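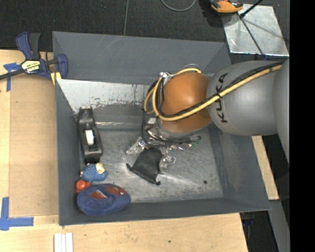

Cubeta de metal gris con el fondo rayado, sobre una superficie de trabajo de madera.

Limpiador de acero Mavis: mucho bote para tan poca pasta

Desconfío de cualquier producto que promete dejar el acero «como el primer día». El primer día mi fregadero tenía una película de plástico azul y no había visto un estropajo. Ahora tiene 17 años y arañazos en todas direcciones, y con eso probé la pasta Mavis que vende Prakeo por 9 euros el tarro de 145 gramos.

Empiezo por lo bueno. Quita la cal, y la quita bien: el cerco del grifo salió a la segunda pasada, sin dejarme la muñeca. Huele poco, se aclara con agua templada y no deja esa capa grasienta de los abrillantadores en espray.

Lo de los arañazos es otro cantar. La etiqueta dice «reduce visiblemente las marcas de uso». Froté media pila siguiendo el sentido del cepillado y dejé la otra media sin tocar. Con luz de tarde, de lado, las rayas finas se disimulan un poco. Las que se notan con la uña siguen igual. Mi cuñado no supo decirme qué mitad era la tratada, y tampoco puso demasiado interés.

En la web del vendedor hay 1466 opiniones, casi todas de cinco estrellas y muchas escritas, sospecho, antes de que se secara el fregadero. La más útil es la de un tal Rasmus Uibo, que avisa de que en acabado espejo deja velo. Lo comprobé en la tapa de una olla vieja y tiene razón. El folleto no lo menciona.

Tampoco me convence el envase. El tarro tiene doble fondo y la esponja incluida se deshizo al tercer uso. La crema Grīnberga, que gastaba antes, limpia la cal casi igual y viene en tubo, así que no metes los dedos mojados dentro.

¿La compraría otra vez? Para la cal, si la encuentro rebajada. Para los arañazos, no. Quien tenga una pila muy castigada hará mejor en preguntar cuánto cuesta repulirla, o en acostumbrarse a verla así.

Puntuación: 5 sobre 10.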